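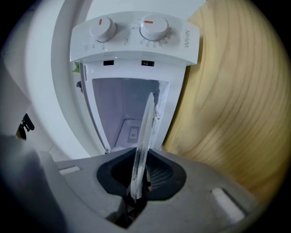 Report on the Girnon Household Service, Drerine Residence, Unit 139

The Drullow Housing Board retained Rimantas Raudsepp to review the Girnon service before its contract came up for renewal in March. The service is offered by Naseri to residents who can no longer manage their own kitchens. A resident or relative first carries out the chores with a hand-held gripper. The recordings are then used to prepare the machine that will take over the work.

Mr. Raudsepp arrived at Unit 139 on October 28, 2020, with a form of 13 items. The resident, Mrs. Naumann, had completed her recordings in the spring and had since moved to the care wing on the ground floor. The machine had remained in the unit under the terms of the agreement, which provided that service would continue until canceled in writing. No written notice had been received.

Item 1 concerned the clear disc that belongs to the small white appliance with the two knobs. The reviewer noted that the machine lifted the disc, held it by its lower edge, and waited. It then tilted the disc to the right and set it in its place. The wait lasted 5 seconds. It served no purpose stated in the manual, and the reviewer marked it as a fault.

He asked for a second trial and a third. The wait occurred each time, at the same point and for the same length of time. He entered this as well.
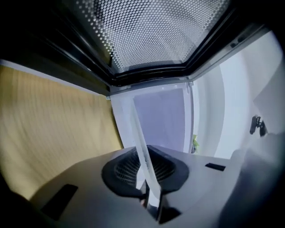 Figure 2. Gripper with clear finger raised toward the white panel, mesh panel overhead.

Items 2 through 12 were passed. The machine wiped the counter, closed the cabinet, and folded one towel. It paused again at the cabinet, with its finger raised, before going on. Mr. Raudsepp wrote to the Naseri support office and asked that both pauses be removed. The reply, filed under case 2526, stated that no pause had been programmed and that the machine did only what it had been shown.

The form did not require an interview with the resident. Mr. Raudsepp went downstairs nonetheless and found Mrs. Naumann by the window of the day room. He read her the entry for Item 1.

"I was looking for spots," she said. "My sister would not eat from anything with a spot on it."

He asked about the cabinet.

"That would be my knee," she said. "Is it still doing the knee?"

Mr. Raudsepp confirmed that it was. She asked whether the towel had been folded in thirds or in half. He consulted his notes and told her that it had been folded in thirds. She seemed satisfied with this answer and inquired who was now using the kitchen. He said that it was not in use at present - the unit was awaiting assignment.

Item 13 asked the reviewer to recommend renewal, correction, or removal. Mr. Raudsepp returned to the unit to complete it. He struck out the word "fault" in two places and initialed each change. Under Item 13 he wrote that the service should be renewed through March as recorded, and that the resident should be brought upstairs to see it if her knee allowed.

The Board approved the first part. The second was referred to the care wing, where Mrs. Naumann had already asked for her shoes.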